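Travel Kit Packing Day: Gallery
4 May 2025

What a spring it has been for the travel kits! We started back in April with one shelf and a stack of flat boxes, and by the time the last lid went on we had 80 kits ready for the overnight guests at Bruston House. They're simple things, the small stuff people forget or run out of on the road, and we love putting them together. If you've ever turned up somewhere late with no toothbrush, you know how good it feels to be handed one!

We pack at the long tables in Drindelness Hall, and this year we switched to the square white boxes. They stack so much better than the paper bags (sorry, paper bags), and there's room left over for a note or a pair of socks. Another 40 are planned for Ogola before summer, and we can't wait to get going.

Click through and enjoy. More pictures will go up as we sort them.

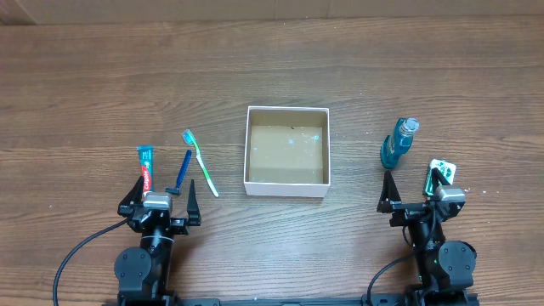 Bimlow Community Club | Welcome Kits Team
A box with nothing in it yet and plenty to choose from: Colgate toothpaste, a blue razor and a green and white toothbrush on one side, a little teal-blue bottle and a shiny green and white packet on the other. I love this stage, when it's all still spread out on the table and you get to work out what goes in first. Toothbrushes go in corner to corner, by the way. It's the best trick we've picked up all year!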